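Coffee Table Set: data card and README
Part of the Brenwood household objects collection

This card covers the single-cup coffee set: the objects, how they are laid out, the steps of the activity and the words we use for them in the annotations. Read it before relabelling anything.

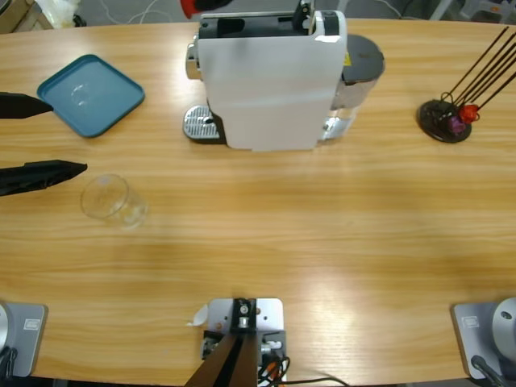
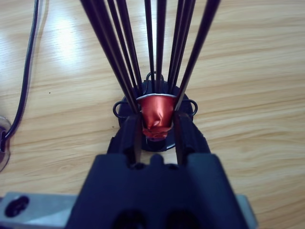
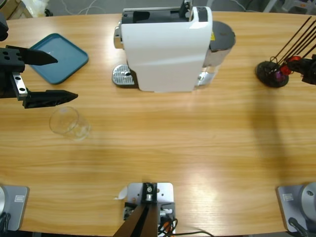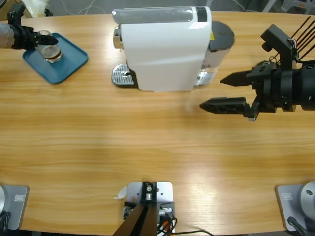
Marcelino Llorente
Object set maintainer, Brenwood

Contents

The release holds 600 stills of the coffee table, with a text label for every object named below. Of these, 61 were set aside for checking and should stay out of any training split. Labels are in English with Canadian spelling, so "grey" and "colour" throughout. Please keep it that way if you send corrections.

Objects

coffee_machine
White, single-serve, takes capsules. The water tank with its dark grey lid is labelled as part of the machine. The small yellow sticker near the tank has no label of its own.

drip_tray
The perforated metal grate at the front of the machine. Do not confuse it with serving_tray. In version 1 both were called "tray" and a good number of labels had to be redone.

serving_tray
Teal, rounded corners, raised rim. The colour shifts between green and blue depending on the light. Use "teal" in every case.

glass
Short, clear, no handle. Some annotators wrote "cup" and some wrote "glass". Both are accepted in the free-text field, but the object name is always glass.

capsule
Colours in the label list are red and purple. Write the colour in the attribute field and leave the object name as it is. A capsule that is still on the stand gets the attribute on_stand.

capsule_stand
Round black base with thin dark rods. The rods count as part of the stand, including where they run out of the picture. Draw one outline around the whole thing and leave the gaps filled in.

table
Light wood with a visible grain. One label per picture.

Anything on the floor behind the table is background. Bags, cables and chair legs are not labelled.

Activity

The activity is making one short coffee and serving it on the tray. It is split into 5 steps:

1. Take a capsule from the stand.
2. Load the capsule in the top of the machine.
3. Put the glass under the spout.
4. Run the coffee.
5. Move the glass to the serving tray.

Step 3 may come before step 1. Label what you see and do not reorder the steps to match the list.

Glass states

upright_empty: standing, nothing in it.
on_side: lying on the table.
upright_coffee: standing, with coffee in it, however little.

The first picture on this page is upright_empty, the third is on_side and the fourth is upright_coffee. A thin layer at the bottom is enough for upright_coffee. We tried a separate state for part-filled glasses and dropped it after 2 annotators could not agree on where to draw the line.

Known problems

Clear glass on pale wood is hard to outline. Expect the rim to be accurate and the base less so.

Reflections on the front of the machine were sometimes outlined as separate objects. Most have been removed. Demetrio Peñalver is still going through the rest.

The water level in the tank is not labelled.

Changes

Version 2: "tray" split into drip_tray and serving_tray. Glass states added. Capsule colours moved to the attribute field.

Version 1: first release, in July.

Related sets

Godden covers the kettle and teapot. Villalobos covers cutlery and the dish rack. Both use the same table label and the same rules for background, so the three can be merged without renaming. Gromholm uses an older naming scheme and needs its tray labels converted first.

Corrections

Send the picture number, the old label and the new one, one correction per line, to Demetrio Peñalver. Changes to the object names themselves come to me.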